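Moisture Uptake and Surface Wear in Domestic Food Preparation Surfaces

Project report, Materials in Use module

1. Background

Wooden surfaces used for cutting food take up water during washing and lose it again on standing. The cycle causes swelling, fine cracking and, over longer periods, warping. Manufacturers usually advise oiling, but the advice varies in how often it should be done and with what. The aim of this project was to compare three finishes on beech test pieces over repeated wash and dry cycles, and to find out whether the finish or the drying position had the greater effect on water uptake.

The work was carried out between January and March in the ground floor materials laboratory. Carol Lockwood supervised the project and approved the risk assessment.

2. Materials

Beech strip was bought planed from Geltov and cut into 15 test pieces, all from the same plank. Five pieces were left bare. Five were treated with Lurkon mineral oil and five with Arow hard wax oil, in each case two coats with a day between coats. Pieces were marked on the end grain in pencil. Two marks were lost in the first week and had to be worked out again from the starting weights.

Weighing was done on the laboratory balance, which reads to 0.01 g. Room humidity was taken from the wall meter at each weighing.

3. Method

Each piece was weighed, held under water at 40 degrees Celsius for 5 minutes, wiped once on each face with a paper towel and weighed again. It was then left to dry overnight. Pieces were dried flat on the bench for the first part of the trial and on edge in a rack for the second. The change was made after cycle 13.

Water uptake was taken as the gain in weight divided by the weight before wetting. Warping was measured with a straight edge and feeler gauges across the middle of each piece. 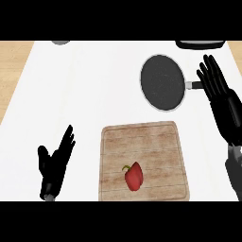 Carol Lockwood, on the first draft: the change of drying position and the ageing of the finish are mixed up in this design. By the time the pieces go on edge, the oil has already been through thirteen washes. You need either a second set dried on edge from the start, or a plain statement that the two effects can't be separated.

There was not enough timber left for a second set. The results for the two drying positions are therefore reported but not compared directly, and the second half of the original aim has not been met.

4. Results

Bare pieces took up the most water in every cycle. The oiled pieces began well below them, but the gap closed steadily, and by the last flat-dried cycle the difference was small enough to fall within the spread between pieces. The hard wax oil pieces showed little change over the same period.

All pieces dried flat developed some cupping, with the upper face hollow. Cupping was greatest in the bare pieces. It decreased in all three groups once they were moved to the rack, although none returned fully to flat.

One hard wax oil piece had a thin patch near one corner. Its uptake was closer to that of the oiled group, and it has been kept in the averages.

5. Sources of error

Wiping was done by hand and the amount of water removed will have varied. Humidity in the laboratory fell when the heating was on, so overnight drying was not equal between cycles. The test pieces were much smaller than a household board and had a larger share of exposed end grain, so the uptake figures are likely to be high. No knife cuts were made in the surfaces. Pasichnyk (course reader, section on coatings) notes that cuts through a film finish let water in beneath it, and this may reduce the advantage found here for hard wax oil.

6. Further work

A repeat should use separate sets for flat and edge drying, with a controlled number of knife cuts on half the pieces. Re-oiling at fixed intervals should also be tried. End grain should be sealed on all pieces, and the marks made with something more lasting than pencil.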